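The Last Route

Posted 20 Sep 2025

I read water meters in Cokuddale for the county, and before that I read them in Carwood, where the houses are closer together and the dogs are smaller. In February they told us the meters were being replaced. The new ones were made by Steko and sent their numbers in by radio. A man from the company put one on the conference table and let us pass it around. It weighed less than my lunch.

I was offered a job in the billing office and I took it. I had one more round to do first.

The Cokuddale route starts at the feed store and goes up one side of the valley and down the other. There are 400 meters on it. Most are in the ground near the road, under an iron lid, and you open the lid with a hook. You wipe the glass, read the dial, write the number, and put the lid back. In summer there are spiders, and in winter you bail the water out with a coffee can. I had used the same can for nine years.

I did the low side the first day. People had gotten a letter about the change, and a few came out to ask if their bills would go up. I said I didn't know. One man wanted to keep his old meter, and I gave him the number of the office, where I supposed I would be the one to answer when he called.

The second day I did the high side. It had rained overnight and the road past the quarry was soft, so I left the truck at the turnout and walked. The last house up there is a gray one with a long porch. The meter is inside, in the cellar, and you have to knock.

An old woman lived there with her sister. For nine years the one with the cane had let me in and the other one had stayed in the kitchen with the radio on. The one with the cane always told me to watch my head on the beam. I always did, except the first time.

That day the sister opened the door. I had never seen her standing up. She was taller than I would have guessed.

"You want the cellar," she said.

I said yes, and she stood to one side. The radio wasn't on. I went down the steps and ducked under the beam and pointed my flashlight at the meter. It said 2,519. I looked at the book. The month before it had said 2,516, and the month before that, 2,508. I checked the dial again to be sure.

A meter tells you a few things if you read it long enough. You know when a baby has come, and when a son has moved home. You know about a leak before the ceiling does. I had never said anything to anybody about it, except the leaks.

I wrote down the number and went back up. She was still by the door.

"Is it all right?" she said.

"It's fine. You're using less."

"Well," she said. "I would be."

I told her I was sorry. She nodded and looked past me at the cellar door, and then she asked if I had hit my head.

"No," I said.

"She told you every time. I could hear her. I used to think, that girl must know by now."

"I knew."

"She knew you knew," the sister said. She seemed to find that satisfactory.

I explained about the new meters. A crew would come and put one in, and it would take them 30 minutes, and after that she wouldn't have to let anyone into the house. She asked who would come. I said I couldn't say, it was a contractor. She asked who would come after that, and I said no one would have to.

She thought about it. Then she said she had a cake from Triantafyllou's, down in Carwood, and she couldn't finish it alone. I wasn't supposed to eat in people's houses. There was a rule about it, with a form you signed. I sat down in the chair by the window and she cut the cake into pieces that were much too big.

We talked about the road. The quarry trucks had ruined it and the county had promised gravel. She said her sister had written a letter every spring asking for it, and the county had answered each time, and the answers were in a drawer. She didn't know where her sister had kept the stamps. She had been through the desk twice. She had never paid the water bill herself either, and she wanted to know how it was done, so I showed her on the back of an old one. This is the account number. This is the part you tear off. She wrote it all down in pencil, though it was printed there.

When I got up to go she wrapped the rest of the cake in wax paper and put it in my bag, on top of the coffee can. I said I would see her, which was what I said to everyone on the route. I got all the way to the quarry before I noticed I had left the hook leaning against her porch.

I didn't go back for it. The remaining meters on that side are only three, and I lifted those lids with a screwdriver.

The billing office is on the second floor. It is warm and the window looks at the parking lot. My first bill run had her account in it, and the new number was 2,521, and the one after that was 2,524. In the spring there was an envelope with a pencil address and too many stamps. The check was inside, made out correctly, and with it a letter to the county about the gravel. I walked it down the hall to the roads department. Then I went back and called her to say it had gotten there.

"Good," she said. "You left your hook."

I said I would come up for it.

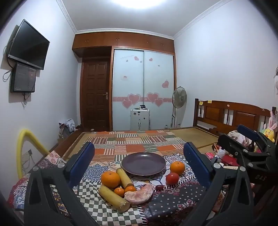 The gravel went down in early summer, 100 yards of it, as far as the turnout. I drove up on my own time and walked the rest. She had the door open before I knocked, and told me to watch my head, and we went into the kitchen.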